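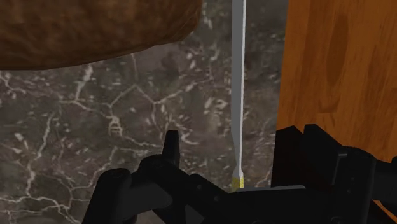

My gran never weighed anything in her life and her loaves were better than yours, one woman told me after the last time I gave this talk, and I've been chewing on it ever since. So I'm going to start with her, because she's right, and I've brought scales anyway.

(Wait for the laugh. If there isn't one, carry on.)

Right, so this is a talk about keeping a sourdough starter going when you've got a job, a cold kitchen and no patience. I've had mine for ten years. It came from a bakery called Holtberg, round the corner from my old flat, and they gave me a spoonful in a paper cup and told me to feed it. That was all the teaching I got!

Slide two. The fridge. Please put it in the fridge. I used to feed mine every morning like a hamster and throw half of it away, and I felt dreadful about the flour. These days it lives at the back behind the pickles and gets fed when I want to bake, which might be a fortnight apart. It goes grey on top. There's a layer of liquid that smells like nail varnish. Pour it off or stir it in, I've done both.

Flour. I use the Caltar strong white because the shop near me sells it, and a handful of rye when it's sulking. Someone will ask about water. Tap is fine where I live. Ask the room where they live, that always gets them going.

Now the notebook (hold it up). I wrote down 89 bakes before I got bored of writing them down. 23 of those I've marked "brick". Most of the bricks are in January and February, and my kitchen in January is a horrible place, so I started proving the dough in the oven with only the light on. Check your own oven light first, mine gets warmer than you'd think.

Slide five, shaping. Skip if short of time, they'll want to do this with their hands at the end.

Cutting it. Leave it alone until it's cool. I say this every time and I still go in too early, standing up, with butter.

Questions, then tea. Remind them the jars by the door are for taking home, one each, and to loosen the lid on the bus.

Comments

Ondale_baker: Took a jar home in June and it's still alive. Two bricks so far.

flourypaws: What rye do you use? Mine goes like cement.

Coşkun Bakes: We do the oven light thing too, with the door open a crack. Lovely talk, thank you!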